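门没关严，账单就会说话？先别急着信

本期“家里那点事”栏目，聊一聊室内门。起因是入夏以来，编辑部信箱里塞满了同一类推广：换一扇“静音节能门”，空调费立刻降下来，邻居的电视声也从此消失。措辞一家比一家笃定，数字一家比一家漂亮。我把能找到的宣传页都读了一遍，越读越觉得有必要泼点冷水。

先说说我收到的几份材料。Brelberg的小册子印得最讲究，厚厚的铜版纸，翻开第一页就写着“能耗下降，从一扇门开始”。下降多少？和什么比？测的是哪种户型？通篇没有交代。封底倒是有一行小字，说实际效果因使用环境而异。这句话放在任何产品上都成立，放在雨伞上也成立。

Ramix走的是另一条路，主打隔音。它的宣传页上有一张曲线图，纵轴没有单位，横轴也没有单位，只有一条红线高高在上，一条蓝线趴在底下。我写邮件去问蓝线代表什么，回复很客气，说蓝线代表“更安静的生活”。我又追问是在哪家实验室、按什么标准测的，之后就没有下文了。

Danzer稍微老实一些，至少给出了门扇本身的隔声数据。问题在于，门扇数据是把门封死在测试墙上量出来的，四周不留缝。谁家的卧室门底下没有缝？装修师傅通常会特意留一道，好让门扇不蹭地板，也让房间透点气。声音走的正是这条缝，门芯做得再厚，缝还在，数据就要打折。打多少折，Danzer没有说，我也不敢替它说。

再谈节能。入户门和阳台门换一换，确实可能有感觉，因为它们隔开的是室内和室外。室内门隔开的是客厅和卧室，两边常常只差一两度，有时根本不差。如果你家习惯只开一间房的空调，那么随手把门带上会有帮助，这一点我同意。可是随手带上旧门，和随手带上新门，差别究竟有多大，目前我没见到哪份材料肯正面回答。推广文案很喜欢把“关门”的好处算到“换门”头上，读的时候请多留个心眼。

价格也值得细看。Lerngate商场里的一家门店，标价牌上写的是1,000元一扇，字很大，旁边的“起”字很小。我请店员按最普通的配置报了个全价：门套另算，合页另算，拉手另算，拆旧门另算，上楼搬运另算。等这些都加完，标价牌上的数字已经没有多少参考意义。店员还劝我一口气把全屋5扇都换掉，理由是“风格统一”。风格统一当然好，只是和省电没有关系。

至于样式，眼下最好卖的仍是白色带线条的镶板门，配浅灰色的宽门套。喜欢就买，这是审美问题，我没有意见。但店里有人告诉我，凸起的线条能“打散声波”，我请他再讲一遍，他改口说是“视觉上比较安静”。

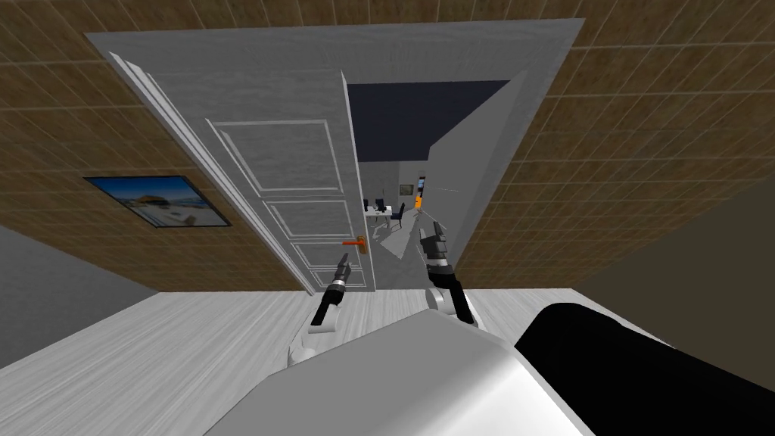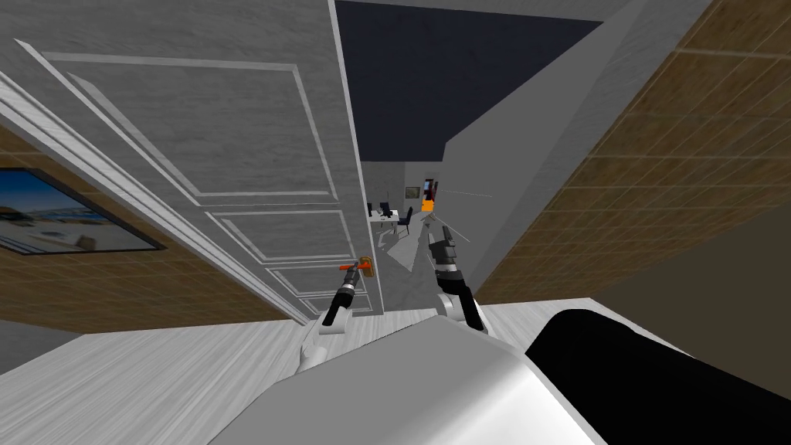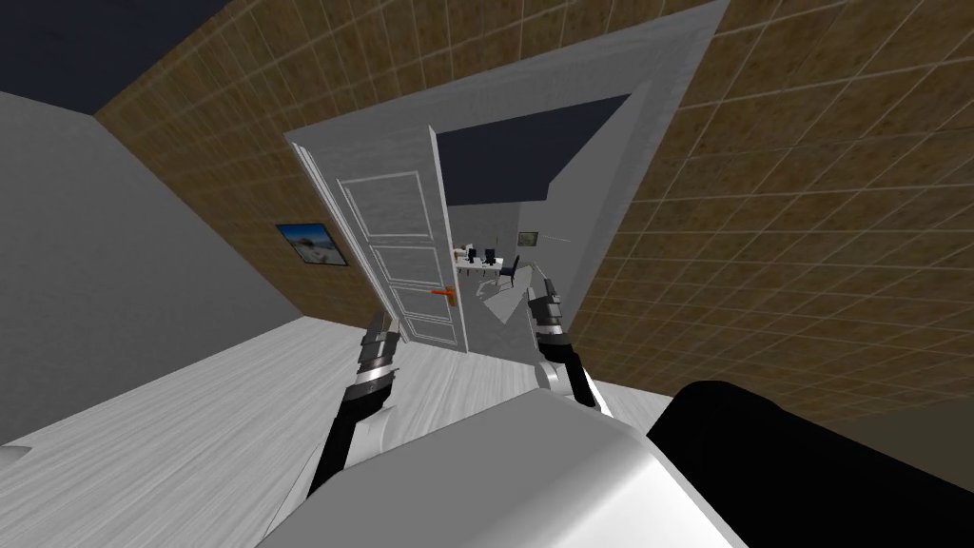
白色镶板门，半开着的时候，哪一款都谈不上隔音。

上一期预告过这个题目，已经有读者来信。有一位署名“五楼”的读者写道，我家去年九月换了门，花的钱不算少，头一个月觉得安静极了，后来发现是楼上那家出门旅行去了，他们一回来，拖椅子的声音照样清清楚楚。电费我也对过，比前一年少了一点，可那一年夏天本来就没有前一年热，所以我现在不敢说门有用，也不敢说没用。真正让我满意的是门不再自己晃了，以前一刮风就哐当响，那个毛病其实调一调锁舌就行，是后来修锁的人跟我讲的。

这封信我很看重，比那些曲线图有用。它提醒了两件事。一是天气和邻居都会变，拿换门前后的两张账单来对比，得出的结论很不牢靠。二是很多人所谓的“门不好”，毛病出在五金上。锁舌和锁扣对不准，合页螺丝松了，门扇下垂，这些都会让门关不严、爱晃动、夜里发出怪声。修起来花不了多少工夫，门店自然也不太乐意主动提。

如果你正打算换门，我建议先做几件小事。找一张A4纸，夹在门和门框之间把门关上，再慢慢往外抽。各个位置都试一遍，哪里一抽就走，哪里就没有压紧。门扇关着的时候，蹲下来看看底缝透不透光。合页上的螺丝逐个拧一拧，拧不紧的多半是木孔已经滑了，换长一号的螺丝往往就能解决。做完这些，再贴一圈密封条。我自己在五金店买的那卷花了80元，算是贵的，便宜的也够用，只是背胶的寿命要看运气，我家厨房那边已经翘起来一段了。

贴密封条也有讲究，别一上来就买最厚的。太厚的条子会把门顶住，关门时得用肩膀撞，时间一长合页先受不了。先量缝，再挑尺寸，拿不准就买薄的，不够再说。底缝可以装门底刷或者自动升降条，后者好用但要在门扇上开槽，空心的门不一定吃得住，动手之前敲一敲，听听里面是实是空。

卫生间的门要另外对待。那里本来就需要进风，底缝全堵上以后，排气扇会抽不动，潮气散不出去。有几份宣传页把“全屋密封”当卖点，连卫生间也算进去，我不太明白他们是怎么想的。

还有一个问题，来信里问得很多：所谓的“磁吸静音锁”值不值得？它能减轻关门那一下的碰撞声，这是真的，我在店里试过，手感也不错。它管不了的是从另一个房间传过来的声音。广告上的“静音”两个字把这两件事混在了一起，付钱之前最好问清楚，店家说的是哪一种静音。如果你家里有孩子半夜起来，或者作息不同的人住在一起，这把锁也许比换整扇门更值。老式锁体能不能直接替换，要看开孔尺寸，带上旧锁去店里比一比最稳妥。

编辑部目前手里有122封和门窗有关的来信，没法逐一回复，会挑共性的问题在后面几期里陆续写。手头有完整检测报告的厂家，欢迎寄来，请务必附上测试条件和安装方式。没有单位的曲线图就不必寄了，我们已经有一张。

下期写纱窗。据说现在的纱窗可以“主动过滤花粉”，我已经去信询问“主动”是什么意思，眼下还在等回信。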